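# Rotgate Robotics Club: Gallery of the Spring Project

Welcome to the gallery of our club. We are a student group and we meet in the evening, after the normal classes are finished. In April we started a new project with the working name Marti. The goal is that a robot learns small jobs of the house from the movements of our own hands. For the first job we chose the bathroom things, which are simple in shape but not so simple to hold.

Each member must learn to work with the hand-held grippers before recording. It takes more time than we expected. The fingers are wide, and a round object likes to escape when you press it from one side only. Our rule is to practice for 3 evenings and only then to record. Until now we have roughly 400 recordings, and 43 of them were made by the newest members.

The pictures are from the work with the soap dish and the clear plastic container.
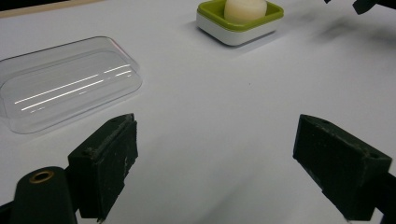
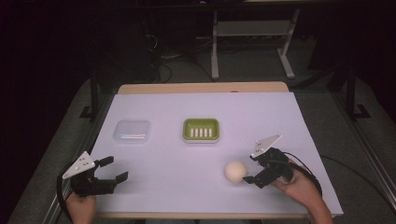
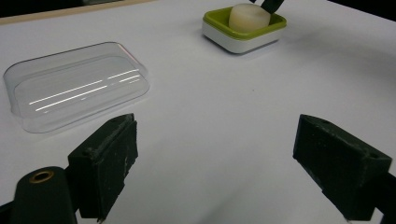

*Marti project, soap task. First and third: views from a hand-held gripper, with the soap in its green and white dish. Second: both grippers over the board, the right one close to the cream-colored ball.*

Some notes for members who will join us at the next meeting:

- The clear container is difficult to see on the white surface. Look for the reflections on the plastic and go slowly near the rim.
- Keep the two cables free before you start. If a cable pulls on your hand, the movement is not good for learning and we must delete it.
- Scratches on the finger pads are normal. Please tell us only if a screw is loose.
- Write the name of the task in the club notebook, also when the attempt was not successful.

We plan 6 more tasks before the summer break. The list is in the folder "Foma" on the club computer, and you can add your own idea at the end of it.

Page updated 27 May 2018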